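Destmont Adult Basketball League
Frequently Asked Questions

Last updated September 12, 2025

Most of what people ask us by email is answered on this page. If your question is about a particular game, check the schedule in Entili first. It changes more often than this page does.

REGISTRATION

Who can play?

Anyone 18 or older on the first day of the season. You do not have to live in Destmont. Players who are on a current college roster can't play until their college season is over.

How do I sign up?

Through Entili, the same system the league has used for the last few seasons. If you played before, your old login still works. Captains create the team first and then send a link to their players. Please don't make a second account if you forgot your password, as we end up merging them by hand and the stats don't always come over.

How much does it cost?

Registration is $80 per player for the full season. Your fee covers referees, gym time, the scorekeeper and one reversible jersey if you don't already have one. There is no separate team fee. Returning players who lost their jersey can buy another at the scorer's table.

Can I get a refund?

Full refund before the schedule comes out. Half after that, up to your team's second game. Nothing later, unless you have a season-ending injury and a note from a doctor.

I don't have a team. Can I still join?

Yes. Register as a free agent and tick every position you are willing to play. Free agents are placed on teams with open spots first, and if enough are left over they become a team of their own. We can't promise to put you with a friend, but say so in the comments box and we'll try.

How many people can be on a roster?

Twelve at most, seven at least. Rosters lock after the fourth week. A captain who loses a player to injury after that can ask for a replacement, who has to come from the free agent list.

DIVISIONS AND SCHEDULE

What are the divisions?

There are two, Open and Recreational. Open is for people who played in high school or beyond and still move like it. Recreational is everyone else. Captains pick a division at sign-up, and the league can move a team after its first three games if the scores are lopsided. Teams that get moved keep their record.

Where are games played?

Regular season games are at Tudel Gym, on both courts. The finals are at the Filleck Center, which seats 1,146. Parking at Filleck is on the north side. The south lot belongs to the clinic and they do tow.

When does the season end?

Finals are in May. The exact date depends on when Filleck is free, and we usually get it from them a couple of months ahead.

Can we reschedule a game?

Only if both captains agree and a court is open. Write to the league with both captains copied. Games are not moved for vacations or for a short bench. If the gym closes for weather, the league will reschedule and you don't need to do anything.

What happens if we don't have five players?

You can start and finish with four. With three or fewer at tip-off you get ten minutes, and the clock runs during that time. After that it's a forfeit. Two forfeits in a season and the team is out of the playoffs.

RULES

What rules do you use?

High school rules with the changes below.

Two 20-minute halves, running clock. The clock stops for timeouts and injuries, and on every whistle in the last two minutes of the second half if the margin is ten points or less.

Two timeouts per half. They don't carry over.

Bonus free throws start on the seventh team foul of the half, one-and-one. The tenth is two shots.

Players foul out on their fifth personal.

Overtime is three minutes. A second overtime is first basket wins.

Is there a shot clock?

No. In the Open division a referee can give a team a warning for holding the ball in the last minutes, followed by a ten count. Recreational doesn't use it.

Is zone defense allowed?

Yes, in both divisions. Full-court pressing is allowed in Open at any time. In Recreational it is only allowed in the last two minutes of each half, and never by a team ahead by fifteen or more.

What happens with technical fouls?

Two shots and the ball. Two technicals in one game and you leave the gym, meaning the building and not just the bench. You also sit out the next game. A third technical over the course of the season is a one-game suspension even if they were in separate games. Technicals for hanging on the rim count the same as any other.

Can I wear jewelry or a brace?

No jewelry, including rings and watches. Knee and ankle braces are fine if any metal is covered. The referee has the last word.

Do substitutes have to check in?

Yes, at the table, and wait to be waved on. Subs who run in off the bench get one warning per team and then a technical.

STATS AND STANDINGS

Who keeps the stats?

The scorekeeper tracks points, fouls and three-pointers. We don't record rebounds or assists. If you want those, bring somebody to keep your own book.

My points are wrong. How do I fix them?

Have your captain write in within a week, with the game and the player's jersey number. The paper sheet is the official record, so we compare Entili against that. We won't change a total from video.

How are ties in the standings broken?

Head-to-head first, then point difference in games between the tied teams, then points allowed over the season. If that still doesn't settle it, a coin flip with both captains present. Point difference is capped at 20 for any one game, so there's no reason to run up the score.

Who makes the playoffs?

The top six in each division. First and second get a bye. You need to have played in at least four regular season games to play in the playoffs. Being on the bench in uniform doesn't count, you have to have gone in.
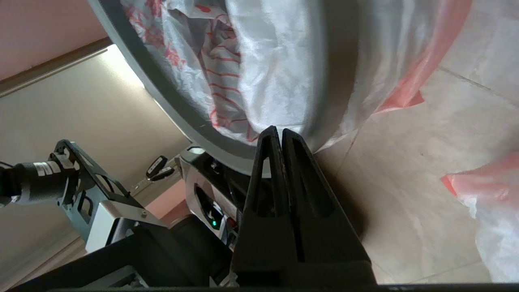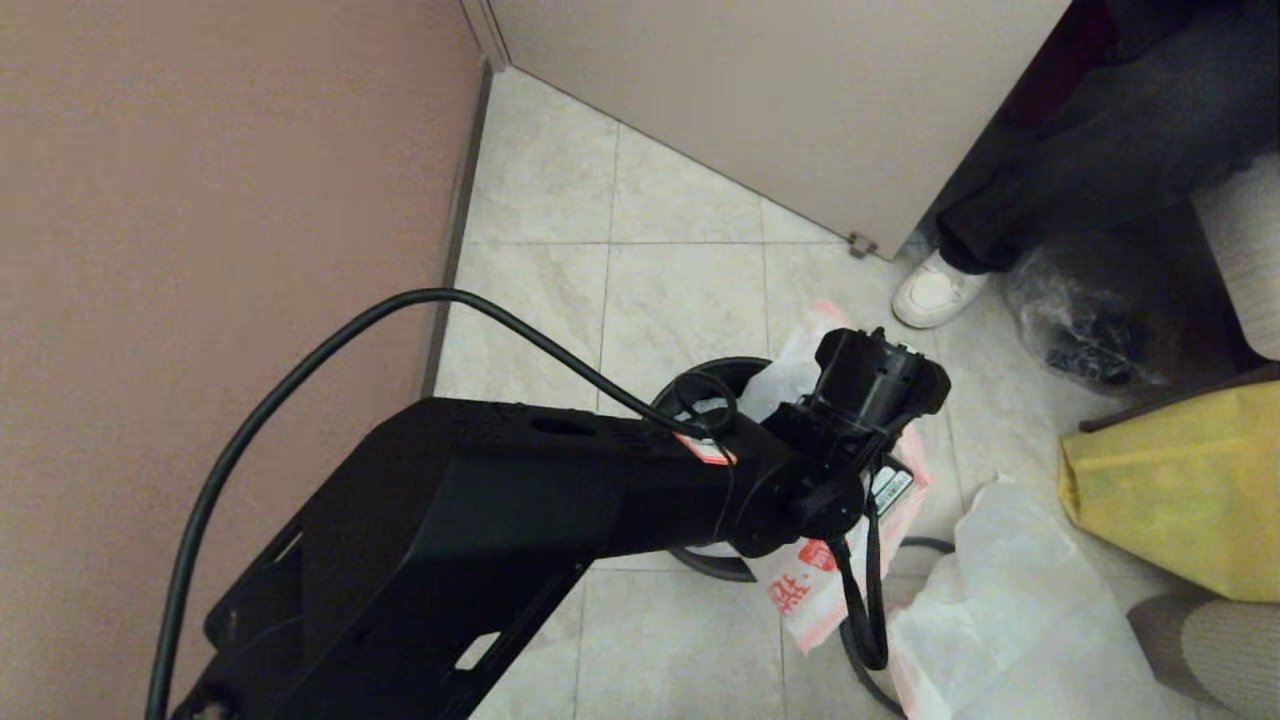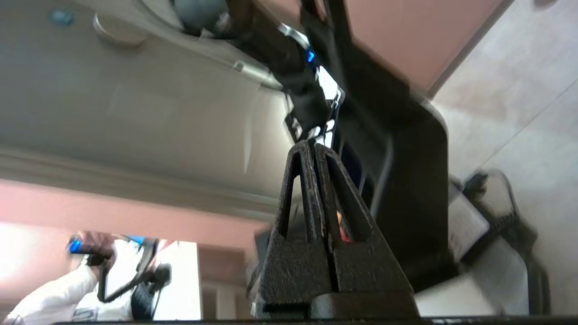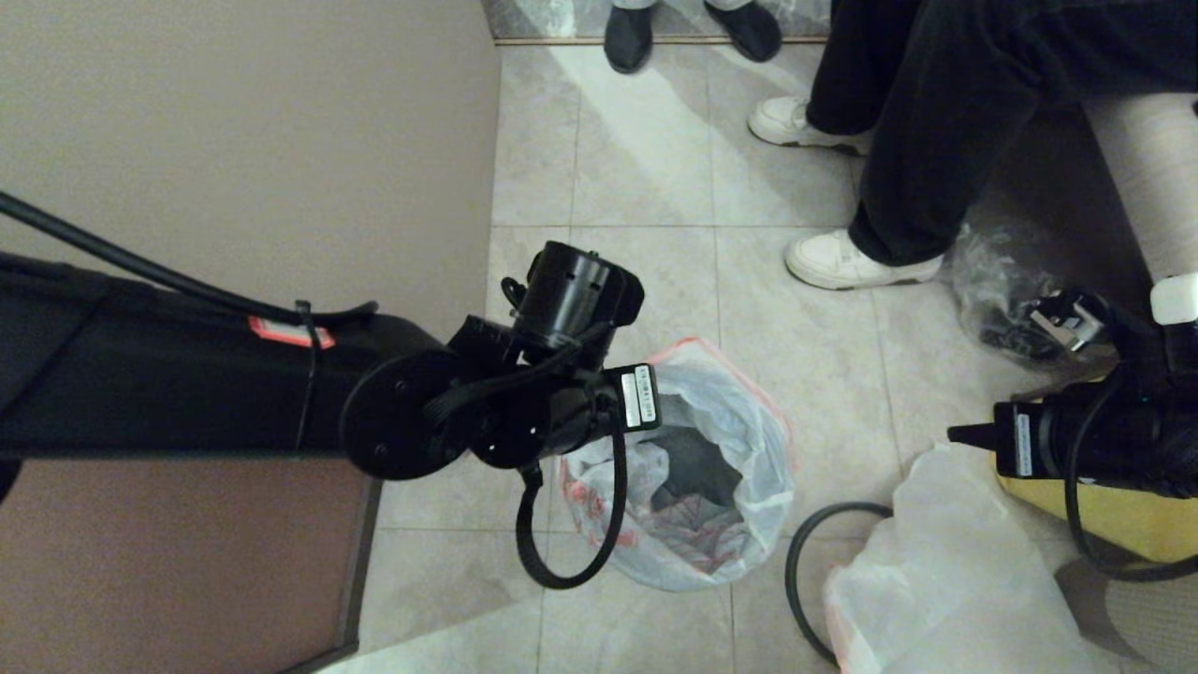 SPECTATORS AND EVERYTHING ELSE

Can family and friends come to watch?

Yes, and regular season games are free. Space at Tudel is limited to the pull-out benches on the far side of each court. Please keep children off the baseline while the ball is in play. Tickets for the finals are sold at the door.

Can we bring food and drinks?

Water and sports drinks only inside the gym. Food stays in the lobby. No alcohol anywhere on the property.

Are there locker rooms?

There are, but they close soon after the last game and you need your own lock. The league is not responsible for anything left in them.

I left something at the gym. Who do I ask?

Try the front desk at Tudel first. Basketballs with no name on them go into the shared rack after two weeks.

Do I need my own insurance?

The league carries liability coverage for the games. It doesn't pay your medical bills. Every player signs the waiver in Entili before the first game, and you can't be checked in at the table without it.

How do I become a referee or scorekeeper?

Referees need current state certification. Scorekeepers don't need any experience and get a short training before their first game. Both are paid by the game, at the end of the month.

Who do I contact?

Ailsa Yule handles scheduling, rosters and complaints. Use the contact form in Entili and put your team name in the subject line. Captains should be the ones to write about referee calls, and not on the night of the game. Messages are usually answered within two working days.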